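Why Is It Shaped Like That? Bends, Curves and Waves at Home
April – by Takagi, Casenlow Children's Pages

Have you ever looked at a thing in your bathroom and asked why it has exactly this shape? When I was 11, I asked this question every day, and my family got a little tired of me. Now I write the answers for 2,250 young readers in Cutetberg and Norkmont, so the asking was useful in the end.

Let us begin with the faucet. Many faucets have a spout which goes up first and then bends down. Water comes through the pipe with a push behind it, and this push is called pressure. The bend turns the water so that it falls into the sink. It also leaves room under it for your two hands, or for a cup. 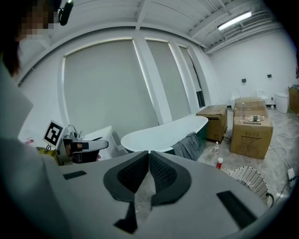 A bathtub is a bigger puzzle. Why is it often round or oval, when a square box would be easier to draw? Think about the corners. In a square box, soap and dirt like to stay in the corners, and it is hard to reach them with a sponge. A rounded tub has no sharp corners inside, so the water carries the dirt more easily to the drain. It is also much nicer to lean your back on a curve!

Some bathtubs stand on the floor away from the walls. We call these freestanding. You can hang a towel over the side of such a tub, but keep the end of it out of the water. A towel is made of very many small loops of thread, and every loop can hold a little water. Smooth cloth of the same size usually holds less.

Next, the windows. A roller blind is a flat piece of cloth wound on a tube. When you pull it down, the cloth unrolls. It needs very little space at the top of the window – this is the clever part of the roll. If there is a small gap at the side, light will come in there, and you see a bright line.

And now please look up. In most homes the ceiling is flat, but in some large buildings you can see metal with ridges in it. This metal is called corrugated, a long word that means "folded into waves or ridges." A thin flat sheet bends easily. The same sheet with ridges is much stiffer, and it can reach from one beam to the next without hanging down in the middle.

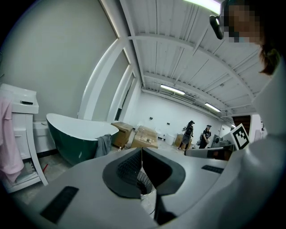 A white corrugated metal ceiling with steel beams across it.

You can test this with paper. Put two books on the table with a space between them and lay a sheet of paper across, like a bridge. Put a coin in the middle. What happens? Now fold the paper many times, forward and back, like a fan. Open it a little, lay it across the books again with the folds going from book to book, and put back the coin. Then try two coins, and keep adding.

Write down how many coins your bridge could hold, and try again with smaller folds.

Last updated: April
Contact: Casenlow Children's Pages, Norkmont | © Casenlow | Back to top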